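A Saturday at the Trolberg open house

Last month I went to the open house in Trolberg, in the old building of the Skodow mill. I had read a small notice about it in the library, and because I have interest in household textiles (I sewed bed linen for many years), I decided to take the early bus. The entrance cost 4 dollars and included a cup of tea.

The mill doesn't weave any more. Today the building is rented by several small firms, and on this day they opened their doors from ten in the morning. On the ground floor was an exhibition about the history of the mill, with old order books. In one of them I read that in a single winter 1,294 blankets went to a hotel company in Wemotitz. The handwriting was very beautiful and I stayed there longer than I planned.

Upstairs were the rooms about daily care of clothes and beds. I liked this part most. In the first one you could touch samples of cotton, from thin to heavy, and compare how they feel after many washings. The next one was arranged as a bedroom, and the subject there was folding.

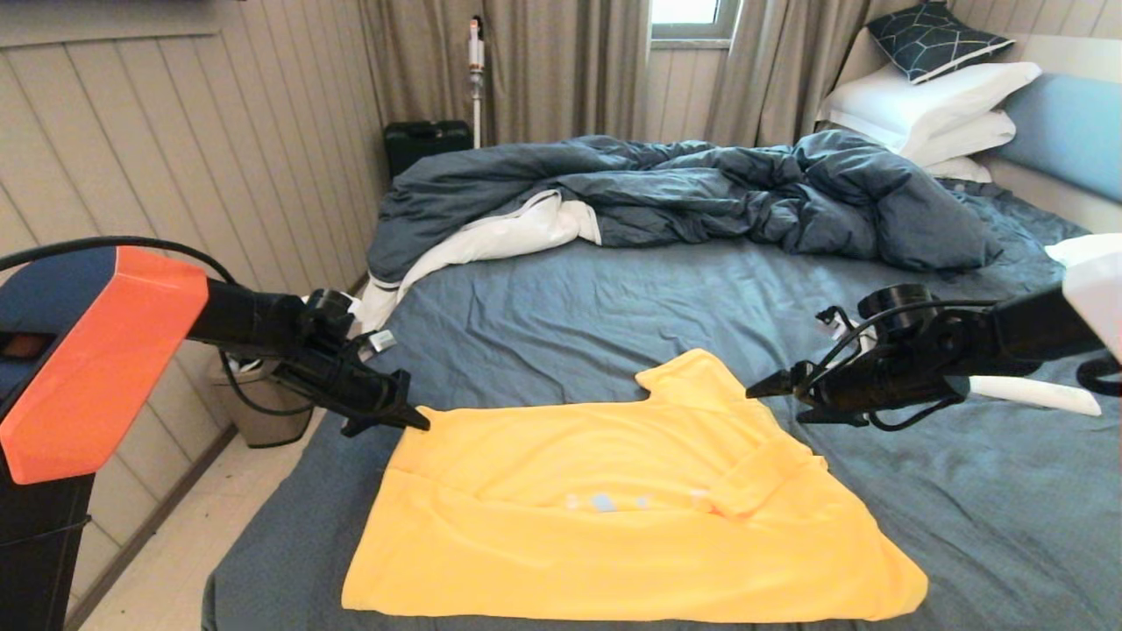
Yellow shirt spread flat on the bed in the folding room.

I must say that a bed is a good place for folding. At home I always use the kitchen table, but it is narrow, and the sleeves hang over the side. On a large bed you can lay the whole shirt open and smooth it with the hand before the first fold. The yellow one had a small pale print in the middle, already faded, and I thought of the shirts of my own children, which all ended like this. A printed sheet on the wall gave the advice to wash such shirts inside out and to fold them so that the print stays flat. The second part was new for me.

The bed itself was not made, with the dark blue-gray duvet pushed in a heap. I found this pleasant. In furniture shops everything is so straight that you are afraid to sit down.

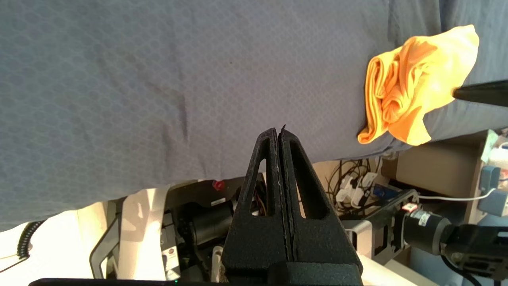

After folding I went to a short talk about storage, given in the room across the corridor. The main message was to keep fewer things in each drawer and to put shirts standing, like books. I have tried it now for 2 weeks and it works well with cotton, but my wool sweaters fall over. The speaker also recommended cedar blocks against moths. I would have liked to hear more about linen, which needs other treatment, but there was no time left for questions.

In the yard the Chraibi bakery sold flat bread with cheese and a sweet one with dates. The line was long. They had prepared 500 pieces and by two o'clock the sweet ones were finished, so I can only report that the cheese one is good and quite salty.

Some practical points for those who want to go next time. The stairs are steep and I didn't find an elevator. The signs between the rooms are small - I entered the storage talk by the wrong door and had to pass in front of everybody. The bus back to Wemotitz leaves from the other side of the bridge, and on Saturday the last one goes at 5:40 p.m.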